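The kick-off is at two on Thursday, and when I arrive at the Buder ground the club's kit manager is already on his second round of the washing. He has done this job for five seasons. He agreed to talk if I would not mind the noise of the dryers.

"People think I only fold shirts," he says. "But I also order the coaches' meals, I book the bus, I look for the lost boots. Last month we drove to Wondetti, 190 kilometres, and one goalkeeper had two left gloves. I found a pair in the town, in a shop that was closing."

Ellell won the cup tie there in the end, after extra time. He did not see the goal, he tells me, he was in the corridor with the bags.

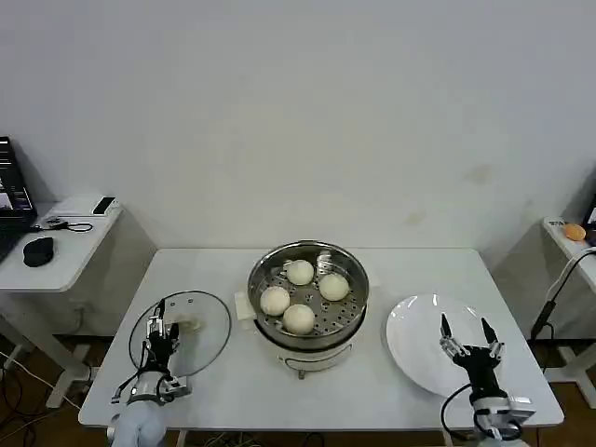
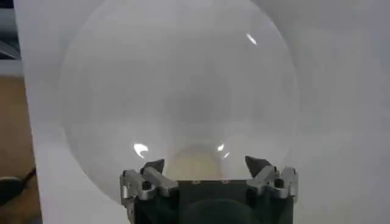
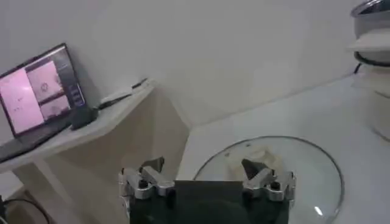 Steamed buns and a glass lid on the table.

I ask him what has changed since the club went up a division. He thinks for a while before he answers.

"The pitch is better. The players are younger and they eat more. Before, we trained in the evening, after work, and half of the team came late. Now it is in the morning and I can be home for supper."

He is less happy about the new away kit, made by Shevchuk. The colour is nice, he says, but the numbers come off if the water is too warm, and he has had to iron many of them on again. He wrote to the firm in November and they promised to send a stronger type.

About the match with Ellell's neighbours he does not want to guess the result. "We have two defenders injured and the captain has a cold. I would take a draw, yes. The manager would be angry if he heard me."

Then one of the dryers stops, and he gets up to empty it. The goalkeeper's shirt is still damp at the collar, so it goes back in for another turn.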